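Recording suturing demos by teleoperation: how do you keep them consistent?

Posted by trirkside_bench, 2022-04-18

We are teaching a two-arm surgical robot to close an incision by copying a person at the console. Since March we have recorded 247 demonstrations and want to reach 300. The trained policy drives the needle well enough but goes wrong at the handover between arms, and I suspect our operators each do it their own way.
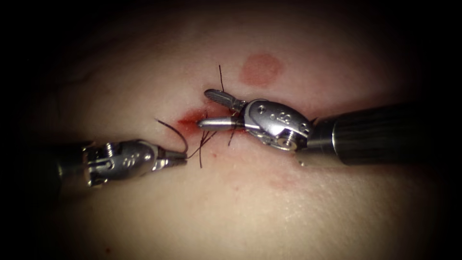

Needle in the left jaws, right gripper open over the wound.

Should I throw out the odd demos or keep all of them? We record a fixed camera plus the wrist cameras, along with joint positions and jaw angle.

didari_ops

Keep them, but label them. We had 2 operators at Wadstead with different habits, and the model averaged the two and closed the jaws in between, where there was no needle. Write down one handover and have everyone practice it before you record again.

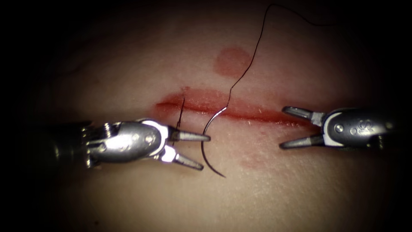

Also check what your operators do when they let go to regrasp. Some pause, some back off a long way and come in again. If the pauses are long the policy learns to sit still. We trim ours in the log, with the same rule for every file — never by eye.

needle_nudger

just get more data, worked for us

thygesen_lab

More data of the same mixed kind won't fix a handover. I would look at the wrist views first. The fixed view can make a grasp look fine when the jaws are in front of the needle or behind it.

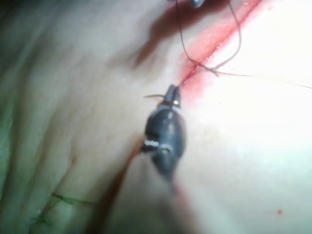 Wrist view, jaws closed beside the lower end of the cut.

Check that the video and joint logs line up, too. Ours were off by two video samples, and at the moment of the grasp that mattered a lot. 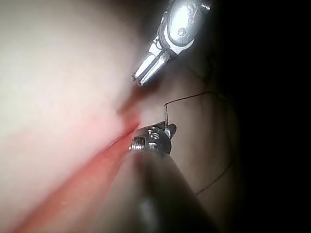 After that, split each demo into stages (pick up, drive, hand over, pull through) and train on the handover alone for a while. If it still fails with one operator's files, the trouble is in your setup and you can leave the other demos alone. Keep the failed tries in a separate folder. We used them later for teaching recovery.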